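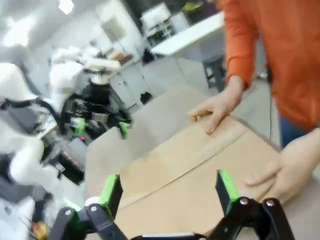 Gripper view of the box handling task.

Call for participants: student robot handling project, fall session

The Ditari student robotics club is looking for 24 participants for its September session. You will work in teams of three with a two-armed robot, teaching it to grip and open cardboard boxes. No programming experience is needed. Teams that want to write code can do so after the first week.

You must be 16 or older and able to attend three evenings a week. Sessions are held in Room 37 of the Gratau building. Wear closed shoes and tie back long hair. Sleeves are fine if they fit close at the wrist.

Participation is free. Students who finish the session may enter the Isport student contest as part of the club team.

To apply, send your name, grade or year, and a few lines on why you want to join to Shu-fen Huang at the club desk. Applications close 22 August 2026. Thắng Võ will contact accepted applicants by email.

Comments (3)

Lok-yiu Chien: Can two friends apply as a team?

Jui-lin Chiu: Yes, put both names on each application. We will add a third person.

Hok-lam Mak: Did this last spring. Bring water, the evenings run long.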